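The day the right hand wouldn't let go

Sunday, August 7, 2022

Okay, so I promised an update on the robot and I've been putting it off all week, mostly so I could stop being grumpy before I wrote it. Grab a cuppa.

Quick catch-up if you're new. I do the fetch-and-hold testing on Bumero, our two-legged fella with the silver arms, and since June we've been running the same routine over and over at the glass table. Pick up the thing, hold the thing, put the thing in the bowl or hand it over. Sounds dull, and I love it! We were up to run 326 with nothing worse than a dropped bottle, and I was getting a bit cocky.

Then came the pineapple.

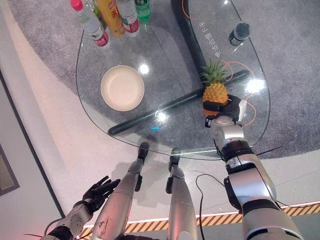 The grip settings for fruit live in a little file that Vidar Ekström and I both edit, which you can probably already tell is going to matter. He'd raised the closing force for the heavier objects. I'd raised it too, the night before, and hadn't told him. Both changes went in, one on top of the other, and the software (we call it Kvam, long story, blame Vidar) just took the lot without a peep.

So on the next run I sent the release command and nothing happened. Sent it again. Nothing. The fingers stayed shut and the motor current kept climbing, and there was this thin whining noise I'd never heard before and would be happy never to hear again. And what did I do? I leaned in over the tape to have a look. Me, the person who wrote the rule about staying behind the tape. I had my hand halfway to the thing when Vidar yelled, and he doesn't yell, so I stopped.

He hit the stop button and that's when we found the second fault. The legs locked, the left arm locked, and the right arm kept squeezing for another 2 seconds. Doesn't sound like much, does it? Count it out loud while you imagine your fingers in there.

We took the power off at the wall, had a sit-down and a biscuit, and spent the rest of the arvo working out why. The stop signal to that hand was going through the same queue as all the ordinary commands, so it waited its turn behind my release commands like it was lining up at the bank. Awful design, and partly mine.

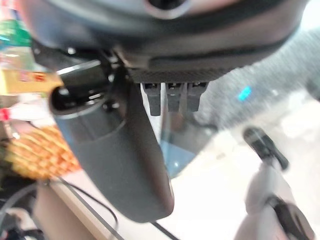 Filed under: Faults and fixes

So, what's changed. The stop line now goes straight to the hand controllers and skips the queue altogether. Vidar rewired it on the Tuesday and we've tested it 100 times since, with a block of foam in the grip and both of us well back. It let go every time. I also put a hard ceiling on closing force, and Kvam now throws a big ugly warning if two people have touched the same setting.

As for me, I've had to write myself up in the incident book, which was embarrassing - my handwriting gets very small when I'm ashamed. I've moved the tape further out as well.

Still to do: find out where that whine came from. My money's on a gearbox, Vidar reckons it's the motor driver, and the loser buys lunch at Skorara. I'll post the sound clip once I work out how to upload it here.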